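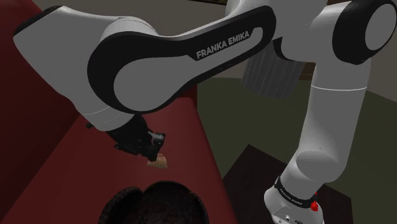 4. Recording your first feeding demonstrations

By now Skelura is installed, the arm model loads without warnings, and you have picked a person model and a bed. Great! This is the part most of us on the team like best. You get to steer the arm yourself, and every good run you save becomes something the policy can learn from.

The steps in this section use the bedside feeding task that ships with the simulator. The goal is simple to say and surprisingly fun to practice: carry one bite of food to the person's mouth, slowly, and stop there.

Before you start

You will need:
A finished calibration of your hand controller (section 3)
Free disk space for the session folder
A session name. Keep it short and leave out spaces.

4.1 Start a session

1. Open Skelura and choose Tasks, then Bedside Feeding.
2. Type your session name and your initials. The initials end up in every file, so use the same ones each time.
3. Set Start State to "Food in gripper". The piece will load already held between the fingers.
4. Press Load and wait for the status light in the toolbar to turn green.
5. Orbit the view until you can see the fingers and the food together. A high view from behind the head is handy for lining up left and right, but it hides the face, so keep the side view open in the second panel.

Note: The view you work in has no effect on what gets recorded. The policy sees only the cameras listed under Sensors, so move your own view as often as you like.

4.2 Record a run

1. Rest your hand on the controller and let the arm settle.
2. Press R. A red dot appears next to the clock.
3. Bring the gripper clear of the head first, then lower it on the side facing the mouth. Go around the crown of the head with plenty of room.
4. Slow down as you get near the face. The speed bar should stay in the blue zone for the whole approach.
5. Hold still at the mouth for 2 seconds. The task marks the bite as delivered when the hold is complete.
6. Back away along the path you came in on, and press R again to stop.

Caution: Do not cut straight down over the forehead to save time. The simulator will let you do it, and the policy will happily learn it from you. Any run that touches the head should be thrown out, even if the bite was delivered.

Note: Small wobbles are fine! Pirjo Hakala, who wrote the feeding task, leaves plenty of them in her own runs. A policy that has seen a person drift and correct tends to cope better when it drifts itself.

4.3 Keep, trim or discard

When you stop a run, the review panel opens and plays it back at double speed.

Press K to keep it as is.
Press T to trim. Drag the handles to remove idle time at the start or end. Leave the hold in.
Press D to discard. The run moves to the Trash folder and stays there until you close the session.

If you are not sure about a run, keep it and add the tag "check". Tagged runs are left out of training until someone clears the tag.

4.4 Mix things up

It is tempting to repeat one lovely run over and over, but the variety is where the learning gets good. Open the Shuffle tab and turn on Head Angle, Food Shape and Arm Base Position. Each new run will then load with a fresh set-up.

Leave Body Size off until you are comfortable with the controls – it changes how much room you have beside the bed, and the first few tries can be awkward.

Caution: Changing the arm base by hand in the middle of a session breaks the link between the run and its saved start state. Use Shuffle, or close the session and start a new one.

4.5 How many runs are enough?

The starter set that comes with Skelura holds 464 runs, recorded by Teemu Halonen and Nelli Tuominen. You can train on it right away and watch the arm make a decent attempt, which is a real thrill the first time. For a policy that handles all the Shuffle options, plan on 2,000 runs. Split the work among several people if you can, so the set has more than one style of driving in it.

4.6 Export

1. Close the session. Skelura checks each file and lists any with missing frames.
2. Choose File, then Export for Training.
3. Select the sessions you want and press Export.

The exported folder is ready for section 5, where you will train your first policy and let it take over the controls.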